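Section 4: Setting up your sorting station

So you've unpacked the Jarnel label kit and read the safety page (you did read it, right?). Now comes the part I like best, which is deciding where all the odds and ends in your house are going to live. I've set up a junk-sorting station in three different homes, and I still change my mind halfway through, so use a pencil for the first round.

Before you start, you'll want a table you can walk up to from more than one side, a handful of open trays, the label kit, and a trash can within reach. Shallow trays beat deep ones every time. Things sink in deep ones and you never see them again.

1. Clear the table completely. Wipe it down and let it dry, or the labels won't stick to anything.

2. Set out your trays. I go with 4 for sorting and one more in the middle for whatever hasn't been dealt with yet. 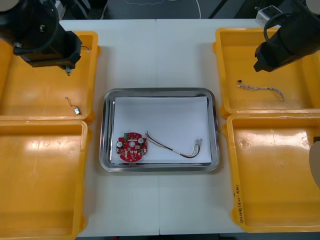
3. Pick your categories, and keep them broad. Mine are cables, batteries, hardware and "ask somebody." If you start with "micro cables, black, short" you'll be there until October.

4. Print a label for each category. On the Jarnel, hold the feed key until 6 blank dots show, then let go. If you get a blinking light, the tape is in backward. I've done this more times than I'd like to admit!

Note: The Prostach refill tape fits too, but you have to trim the leader to 19 mm first or it jams.

5. Stick the labels on the front lip, never the bottom. Press each one down with your thumb and leave it alone for a bit before you handle the tray.

CAUTION: Loose batteries don't go in with bare wire or metal bits. Tape over the ends before you put them away, and take anything swollen or leaking to a battery drop-off point. Don't toss it in the trash.

6. Now empty one drawer into the middle. One drawer! I know you want to do the whole kitchen. Sort that first drawer all the way down before you open the next, and if you pick something up and can't name it, it goes in "ask somebody" and you move on - no testing, no googling.

7. Coil your cables loosely and fasten them with a twist tie. Tight coils wear out the ends, and a rubber band goes gummy after a summer in a warm closet.

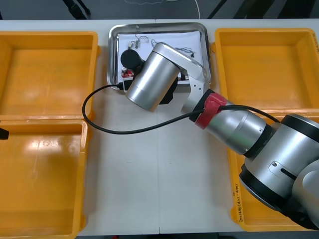

Leonardo Galli wrote in to say that he skips the twist ties and folds each cord into a paper sleeve with the device name on it, and that he hasn't bought a duplicate charger since. I tried it on my own drawer and I'm mostly converted, though thick cords tear the paper.

8. When the middle is empty, write down your categories on the card at the back of this guide. Then go put the kettle on before you start drawer two.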